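Assembling the Calinholm daybed frame and link spring

These steps cover the Calinholm metal daybed without trundle. The Nurnness uses the same hardware pack but has a one-piece back, so skip steps 3 and 4 for that model. Allow one evening. Two people are needed from step 5 on.

## Before you start

Lay the parts on a blanket and check them against the packing slip. The carton should contain:

- 2 side panels, marked L and R on the inside of the rear leg
- 2 back halves
- 1 front rail, 2 cross braces
- 1 link spring in two sections
- 1 bag of hardware (21 bolts, one of them a spare)

You also need a 5 mm hex key, an adjustable wrench and a tape measure. The key in the bag is short and will mark your palm on the long bolts. A T-handle key is better.

Do not use a power driver. The threaded inserts are brass and strip easily.

## Frame

1. Stand the L panel upright against a wall with the leg brackets facing into the room. The brackets have two sets of holes. Use the upper set for a mattress up to 8 in. thick and the lower set for anything deeper.
2. Thread two bolts into each bracket by three turns only. Leave them loose until step 7.
3. Join the back halves with the flat plate. The plate goes on the wall side, with the countersunk holes facing out.
4. Check the joint with a straightedge. If there is a step between the halves, loosen the plate, press down on the high side and retighten.
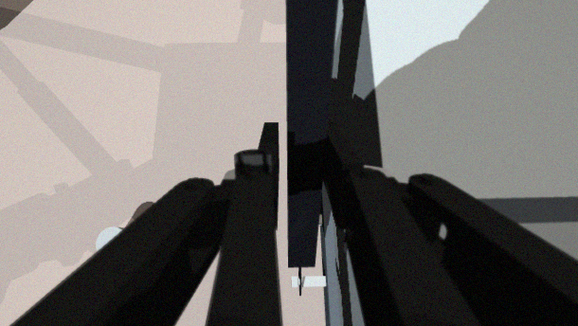
5. Have a helper hold the back level while you hook it into the L panel, then bring the R panel in from the other end. Hook both sides before putting weight on either.
6. Fit the front rail. The lip points inward and carries the spring.
7. Measure both diagonals from corner to corner. They should match to within 1/8 in. Push the long corner in until they do, then tighten all bolts in rotation, a half turn at a time.

## Link spring

Set the two spring sections on the lip with the helical coils at the ends. Bolt the center seam first, then the four corners. The cross braces go under the seam, one on each side, and should touch the spring without lifting it.

The finished frame is rated for 315 lb spread over the spring, including the mattress. The rating does not apply with the center seam unbolted.
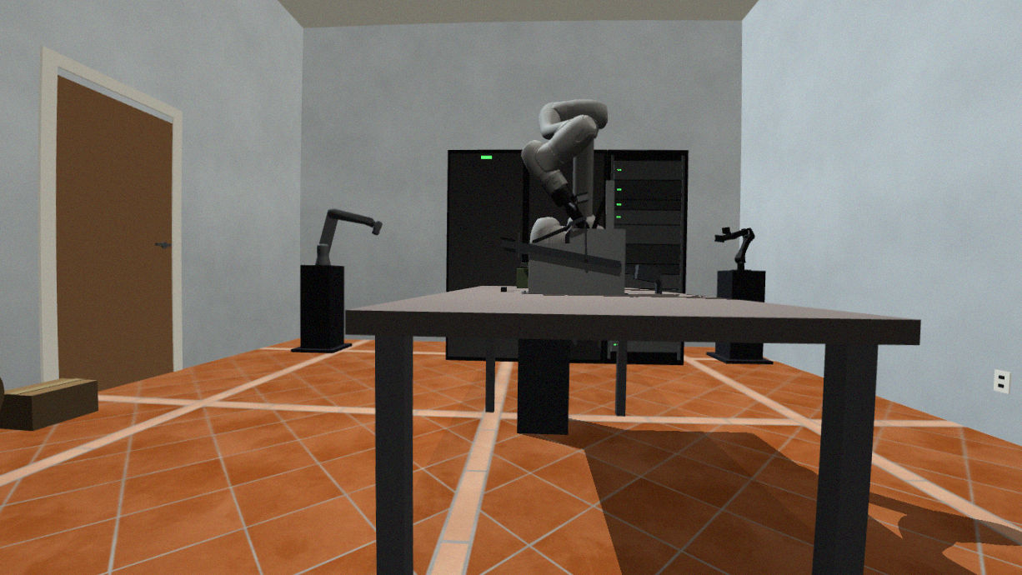 *Large table with four square legs, tiled floor.*

## Common faults

**Squeak at one corner.** Usually a hook that is not fully seated. Loosen that corner, press down and retighten. A nylon washer between hook and bracket cures the rest.

**Frame rocks.** Turn the leveling feet out until all four bear on the floor. On thick carpet, check again after a week - the feet settle.

**Bolt will not start.** Powder coat in the insert. Run a spare bolt in and out by hand twice.

Retighten everything after the first month, and again if the daybed is moved to another room.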